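Chapter 7
Grip Faults and Stops in Hand-Held Collection

7.1 A fault at Lalletura

Most of this book has dealt with arms that are bolted down. This chapter deals with grippers carried by a person, where the finger motions are recorded and later replayed on a machine. Faults in this kind of work rarely trip an alarm. They enter the record and come out again as bad motion.

In July the Cindberg group at Lalletura logged 459 pick-and-place episodes with a pair of hand-held grippers. The replay arm then failed on 192 of them. In each failure the jaws closed, the controller reported a grasp, and the part slid out during the lift. The joint logs were clean. The error was traced to the fingers, and specifically to the condition of their covering.
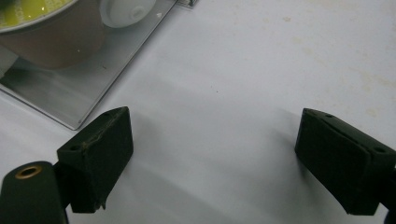

A covered finger has two states that matter to the controller. With the covering flat and fixed, pad thickness is constant and the jaw opening can be read straight from the encoder. Once the covering lifts, the encoder reads a contact that the part does not feel. Ranano, who supplied the controller, had set the grasp threshold for new pads only. The threshold was never checked again after the first 40 episodes, so the offset grew without being seen.

Wear of this type starts at corners and along upper edges. Loose fibre and raised flaps are early signs and should be entered in the log at every pad check, even where grip still feels normal to the operator. A person corrects for slip without noticing. The replay arm cannot.

Containers with high walls make matters worse. The fingers must reach down past the rim, the wrist angle is limited, and the part is often pressed before it is pinched. Side load on the pad is then high at the moment the covering is weakest. Cables add a second load, as a cable that drags on the table edge pulls the tool off its line. 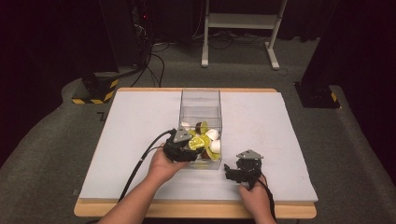

7.2 Terms used in this chapter

False grasp: a closed-jaw signal with no part held.

Pad offset: the difference between the encoder opening and the true gap at the finger faces. The Hrnčiar method for measuring it is set out in 7.4.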